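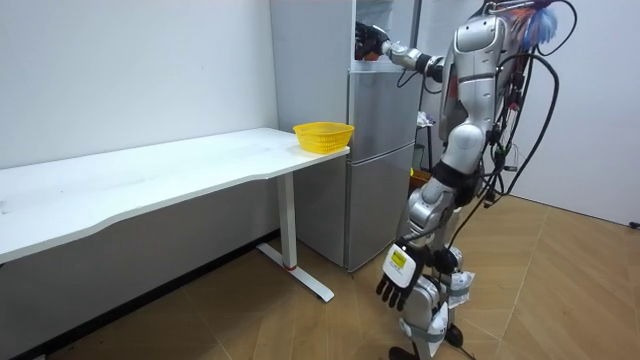
The Long Wait Before the Hand Moves

I spent most of a Wednesday at Nollitz watching software make up its mind about a refrigerator. I loved it, and I say that as someone who gets bored in the checkout line.

Nollitz is a small robot software company on the second floor of an old office building in Clemmont, over a place that repairs sewing machines. They don't build robots. They write the part that decides what a robot should do next, and then the part underneath that, which turns the decision into joint angles without anybody losing an elbow. Their planner is called Piras. I asked what it stood for and was told it doesn't stand for anything, it just sounded fast.

It isn't fast, at least not on a first try! The job that week was getting from a fridge to a basket on the desk beside it: reach in, take hold of something, back out, turn, set it down. I do this half asleep every morning. Piras breaks it into a string of small goals, and for each one it sketches out 50 possible arm paths, throws away the ones that would bump into something, and scores whatever is left. Short paths score well. Paths that keep the elbow low score even better, a rule that went in after an unhappy afternoon with a ceiling lamp (I didn't ask to see the ceiling).

The part I hadn't thought about is how much trouble the inside of a box causes. Out in the open, an arm can come at a thing from any side it likes. Put the same hand in a fridge compartment and nearly every way of approaching it is gone. The wrist has to go in close to straight, and the forearm has to follow it, and then the whole thing has to come back out the way it went in, only now with something in the fingers that makes the hand bigger. Piras plans the exit before it plans the entrance. If it can't find a way out, it won't go in, and it sits there thinking until somebody gives it a better starting stance.

I kept wanting to help. You really do lean forward in your chair.

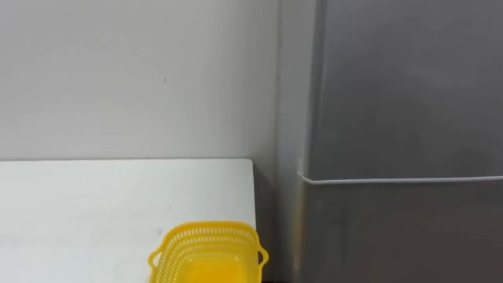 The robot's-eye view of the drop-off spot: yellow basket, white tabletop, and a lot of gray metal on the right.

Perception is its own headache, handled by a separate program that everybody in the room talks about like a roommate who won't do dishes. Its job is to hand Piras a tidy list: flat surface at this height, container here, big solid thing over there, stay off it. Big gray shiny doors are hard on it. A brushed finish gives the depth software soft smears where it would like crisp dots, so the door can seem to bulge or sink a little from one moment to the next. The fix they like best is pretty low-tech. Once the program has found a door, it assumes the door is flat and ignores any evidence to the contrary for the next 2 seconds.

Baskets with holes in them are the opposite problem. You and I see a side. The depth software sees a side, then the desk through the side, then a side again, and left to itself it'll tell the planner there's a crowd of tiny objects in the way. So the program looks for the rim, draws a clean loop, and fills in the walls from there. 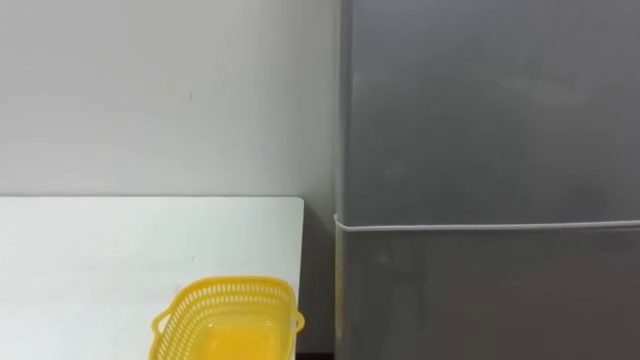
Where I got hooked was the replay tool, Stollidance, which is the thing I'd steal if I could. It lines up the camera view with what the planner believed at that same moment, and lets you drag back and forth through both. We parked it on a view a lot like this one and I got a lesson in overhang. The basket's right handle reaches out almost to the end of the tabletop, with the dark gap before the fridge just past it, and the planner's copy of the desk kept ending too soon, so in its version of the world that handle was hanging over nothing. Stollidance painted the mismatch bright pink. Somebody moved the edge in the model by almost 10 millimeters, ran the plan again, and the pink went away.

I asked whether that was a real fix or a patch. Both, I was told, and could I please move my coffee.

By late afternoon I'd stopped watching the robot much at all. I was watching the screen, where fans of little gray lines spread out from the shoulder, thinned to a handful, and then turned into a single green one. A new version of Piras is due in October, and it's supposed to remember which paths worked last time so it doesn't have to start from scratch at every fridge. I've asked if I can come back for that one. I'll leave the coffee in the hall.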